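Giving up the second car, six months in
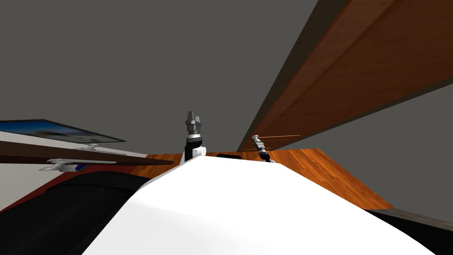

Image credit: Stalier

We sold our second car in September. It was a gray hatchback with 108 thousand miles on it and a back door that only opened from the outside. The repair shop in Pormont wanted more to fix the brakes than I thought the car was worth, so we took what the dealer offered and went home in the other one.

The first two weeks were the hardest. I kept walking out to the driveway with my keys in my hand. I had also never worked out how many small trips I made in a day – the pharmacy, the post office, back to the pharmacy for the thing I forgot. Now I keep a list on the fridge and do most of it in one go.

For work I take the bus. The stop is at the end of Poulain Street and the ride is nearly twice as long as the drive used to be. I read on the way in. On the way home I mostly look out the window. The bus has been late a fair amount, and once it didn't come at all and I walked back to the house and worked from the kitchen table.

Groceries took some planning. We used to stop at the store whenever we ran out of something. Now it is one big trip a week with the car, and if we run out of milk before then we drink our coffee black. I bought a folding cart for the in-between trips. The wheels are too small for the sidewalk by the school, where the roots have pushed up the concrete, so I cross over before I get there.

The insurance bill went down by less than I had hoped. Gas is where we see the difference. We also have half the driveway back, and right now there is a pile of firewood on it that I should have stacked before the cold weather.

There have been two mornings when we both needed the car at 8:30. The first time we argued. The second time I called a cab and paid for it out of the gas money.

I don't know if we'll stay with one car for good. The bus schedule is changing again this spring, and I want to see the new times before we decide anything.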